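Munusdale Workplace Robotics Project
Progress report to the Plotimlow Fund
Reporting period 3: demonstration and open day
Submitted by Rosimeire Trindade, project lead

1. Purpose of this report

Under the grant agreement, Munusdale is required to hold one public demonstration before the end of the second funding year and to report on it in writing. The demonstration took place at the Kusonthorpe site on Jun 18, 2022. This report covers the event, the comments received and the work planned up to the end of August. Spending to date is reported separately in the usual form.

2. Attendance and program

The open day received 842 visitors, including 23 invited guests from local employers and the Fund. Guests were shown the robot at a desk in the main workroom, where office boxes and binders are kept on and around the furniture. Visitors were admitted in small groups and a member of the team explained each session. A printed guide was available in large type.

3. Work at the desk

The main session dealt with handling a box at the front edge of a desk. Reaching a desktop from a low position is one of the tasks named in the original proposal, and it remains among the harder ones. The arm has to come up past the side panels, and the gripper has little room between the box and the wood.
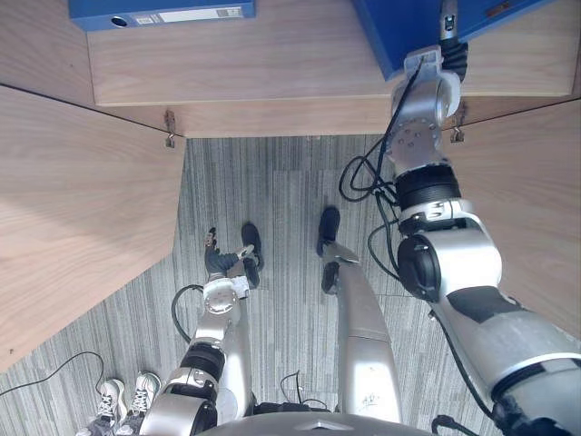

Nam wrote on the comment sheet that the session was the clearest part of the day, but that visitors should have been told beforehand which movements were planned and which were left to the machine – the spoken explanation came too late for those standing at the back. The team accepts this point. A short notice will be placed at the entrance for future sessions, and the explanation will be given before the robot moves.

Several employers asked whether the same work could be done at furniture of other heights. No commitment was made. Tests at a second desk height are part of the next period, and the results will be shared with the Fund before they are discussed outside the project.

4. Handling and contact 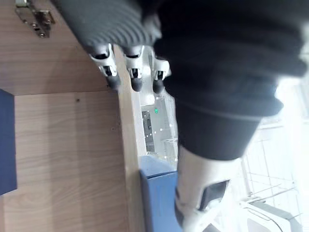
The Fund asked in its last letter for a fuller account of how the project approaches contact with furniture. Our present practice is to keep approach speeds low and to review each session log for contact that was not planned. Damage to a desk is a small cost, but future users will expect none. The review pays particular attention to the fingertips, where three fingers in a row may be held close above a wooden edge with a box just past it, and a slight error in height would bring them down on the board. The log for the reporting period now holds 1522 entries, all of which have been read by at least one member of the team.

The fabric covering on the arms was also raised by guests. It will be checked for wear before each public session, and a written record of those checks will be kept with the safety file.

5. Material for the public

A plain-language account of the open day has been prepared for the project web page. The opening is reproduced below for the Fund's approval.
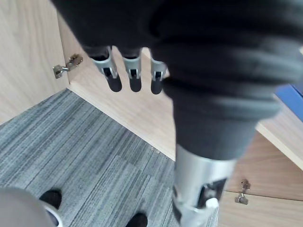

5 min read

Anyone who has reached for something under or behind a desk knows how quickly space runs out. Metal hinges stick out from the panels, corners are tight, and an arm that moves freely in the open has to be guided with care. At our Kusonthorpe open day, visitors were able to watch our robot at this kind of furniture and put their questions to the people who work with it.

The remainder of the account follows the order of the day and closes with contact details. We would be grateful for any changes the Fund wishes to make to the wording of its own acknowledgment.

6. Work planned to the end of August

Tests at the second desk height will begin once the furniture has been delivered. The visitor notice and the revised spoken explanation will be tried with a small invited group. A draft of the final-year work plan will be sent to the Fund for comment, together with a request to move part of the unspent travel budget to equipment repair.

Questions on this report may be sent to Rosimeire Trindade at the Munusdale project office.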